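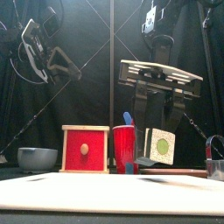 Storing barley is only worth it if somebody else pays for the shed, a grower near Gredstead told us at the start of the project, and our report tests how far that holds for farms that do not own a store.

Storing or Selling Malting Barley at Harvest: Costs to Growers in the Gredstead Area
Project report, Agricultural Business Management
Submitted April 30, 2019

Aim

The project compares two ways of selling malting barley. In the first, the grain leaves the farm at harvest and is paid for at the harvest price. In the second, it goes into a shared commercial store and is sold in February. The question is whether the higher price later in the season covers the cost of storage, drying, haulage and delayed payment.

Background

Growers in the area sell mainly to merchants who supply the maltings or ship through Hemotport. Few of the smaller farms have a floor store that meets the merchants' hygiene rules, and older bins are often too small for a full lorry load of a single variety. These farms either sell off the combine or rent space.

The commercial stores are run by Hubmann and Valtar. Hubmann charges a fixed fee per tonne on intake, then a monthly rate. Valtar charges no intake fee but has a higher monthly rate and a minimum period. Drying is charged separately by both, according to the moisture measured at the weighbridge.

Method

We sent a form to growers in the area and received 18 usable replies. Each reply gave tonnage, moisture at harvest, nitrogen content, date of sale and price received. Replies that gave a price but no date were left out, as were any that combined feed and malting barley in one figure.

A simple budget was then prepared for each farm. For a sale at harvest it contains the price received, less haulage. For a sale in February it contains the later price, less haulage to the store, the intake fee where it applies, the monthly charge, drying, weight loss and the cost of money. Haulage out of the store is paid by the buyer under both stores' terms and does not appear.

The cost of money was treated as follows. A farm with an overdraft was charged its own overdraft rate on the value of the unsold grain. A farm with cash in hand was charged the rate it could have earned on deposit. Earlier student projects in the department left this item out, and our results should not be compared directly with theirs.

Results

Storage gave a higher net return than harvest sale on most farms with dry grain and cash in hand. On farms using an overdraft, interest took up a large part of the price rise, and in several budgets all of it. About 82 per cent of the total tonnage reported came from farms that used an overdraft for at least part of the season, so this group matters more than its number of replies suggests.

Moisture was the next most important item. Wet grain paid for drying and also lost weight, and the weight loss was often missing from the growers' own sums. Where a merchant buying at harvest made an allowance for moisture, the difference between the two routes was smaller.

The choice of store had less effect than expected. Valtar was cheaper for a short stay, apart from the minimum period, and Hubmann for a long one. For a February sale the two came out close together, and distance from the farm decided between them in most budgets.

Rejected loads were a problem we could not cost properly. A load turned down for malting on nitrogen or germination is sold as feed, and the premium is lost. Growers who stored grain said that germination was tested again on leaving the store. Those who sold at harvest were tested once. The form did not ask about rejections in earlier years.

Limits of the work

Only one season was covered, and the price rise between harvest and February was larger than usual according to the merchants' price sheets we were given. A flat year would favour harvest sale on nearly all the farms. The replies were not a random sample. Growers who keep good records were more likely to fill in the form, and they may also be better sellers.

We took no account of tax. Moving income from one accounting year to the next may be a reason to store even when the budget shows a small loss.

Recommendations

Growers with an overdraft should enter interest as a separate line before booking space. The break-even price should be worked out per tonne of grain leaving the store, after weight loss, and not per tonne delivered into it. Splitting the crop between harvest and February is possible under Hubmann's terms without extra charge, but the Valtar contract treats a part delivery as a new booking.

Any later project should cover at least 2 seasons and ask for moisture by load. The blank form, the budget sheet and the charge tables from both stores are in the appendix.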